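Sink Clearing: Where Things Stand
Stiltuvbridge Automation Notes, 16/05/2021

Can a two-finger gripper clear a kitchen sink? The Endcombe group has put the question to its simulated kitchen since March, and the answer so far is "sometimes." The test counter has a microwave, a sink and very little else. Flatware is the hard part. A fork lying flat on the basin floor gives the fingers almost no height to close on.

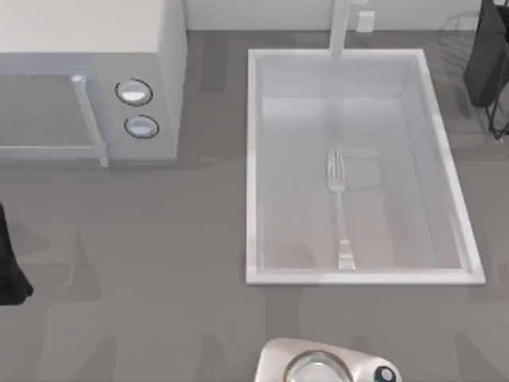 Of 1,122 simulated attempts on a single piece of flatware, 809 ended with the piece out of the basin. Most of the failures were missed grasps, with the fingers closing above the handle. Another 251 runs were stopped early on contact with the sink wall. Seija Tuominen, who maintains the contact model, has since lowered the approach speed and made the descent closer to vertical. 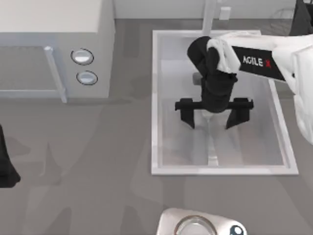

The sloping basin walls still limit how far the wrist can tilt before something touches. Lacey Stockdale is comparing two approach angles on the same counter layout. Placing is a separate problem. A spoon gripped near the bowl can swing, and the controller has no direct measure of that. Plates and cups have not been tried. We would not call this a household chore done by machine yet. 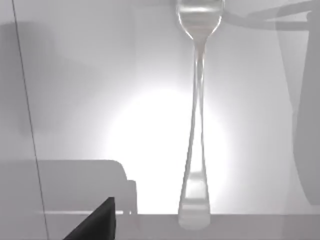
Spoon upside down, handle end down, at the table surface. Simulated view.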